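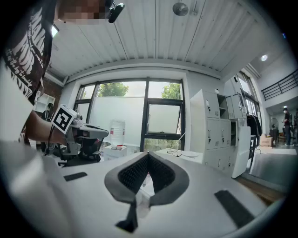
Hands first, arm later

The Tello is a hand-held gripper sold in pairs by Nirkeneck, and it is intended to record manipulation tasks without a robot present. The operator squeezes, moves and places objects in the ordinary way, and the unit logs wide-angle video, jaw opening and motion at the wrist. The recordings are then converted into training material for a two-arm machine fitted with the same jaws. We had a pair on loan for 17 days, with the standard software, Kikum, and the optional calibration kit.

Units of this type have been built in university workshops for some time, usually from printed parts and an action camera. Nirkeneck's argument is that the workshop version costs more than it appears to once failed sessions are included. A session fails when the two hands cannot be placed in the same coordinate system, when the lens is knocked, or when a battery drops out and the clocks drift apart. The Tello addresses the second and third of these well. It addresses the first in part.

Weight and handling

Each unit weighs 630 grams with the battery fitted. That is acceptable for short tasks at bench height and tiring for anything above the shoulder. The trigger has a long, even travel and returns without a snap. Jaw position is read directly at the linkage, so play in the trigger does not reach the data. We measured a dead zone at the fully closed end, where the pads compress but the reading stops changing. Kikum has a setting to correct for this. It is switched off by default and described on the last page of the manual.

The pads are soft and are held by two screws. Changing a set takes a minute with the tool supplied. After our trial the pads on the right-hand unit showed wear at the tips and those on the left did not, which says more about our operators than about the material.

Tracking

Position is estimated from the video and the inertial sensor together. In a room with plenty of fixed detail, such as shelving, window bars and door handles, the estimate settled quickly and stayed settled. Against a bare painted wall it wandered. The relative position of the two units is a separate calculation, and it depends on each hand being seen by the other at intervals. Folding a towel gives many such intervals. Loading opposite ends of a long tray gives few, and our error rose accordingly.

Helmi Manninen, product lead at Nirkeneck, accepts the point. "If the hands are far apart for a long time, you should bring them together at the start and the end of the take," she said. "The software can work backwards from that. It cannot work from nothing." A firmware release planned for February will warn the operator by vibration when the gap has become too long.

Throughput

Our target was 400 usable takes of a single task: picking a cup from a rack and setting it on a saucer held in the other hand. Takes ran to 20 seconds at most. Kikum sorts them on import into accepted, doubtful and rejected, and gives a reason for each decision. The reasons were generally correct. Doubtful takes have to be reviewed one at a time, and there is no keyboard shortcut for moving to the next. In a tool meant for people processing takes by the hundred, this is a serious omission.

Export is to a documented open format. We also tested the direct link to Zaltach, the training service Nirkeneck recommends, and found it reliable but slow on the first upload.

A second opinion

Aníbal Ñahui, who runs a small integration business and has used both home-built units and the Tello, was asked which he would buy with his own money. He would buy the Tello for paid work and keep the home-built pair for trying out new jaw shapes, as Nirkeneck does not publish drawings for its mounting plate. Replacement pads are available only in the one profile — a wedge with a shallow notch — and this suits cups and cloth better than it suits cable.

Verdict

The hardware is sound and the clock alignment between hands is the best we have tested. The review screen needs work, the calibration kit should be in the box, and the dead-zone correction should be on from the start. Buyers with tasks that keep the hands well apart should ask for a loan pair and run their own takes before ordering.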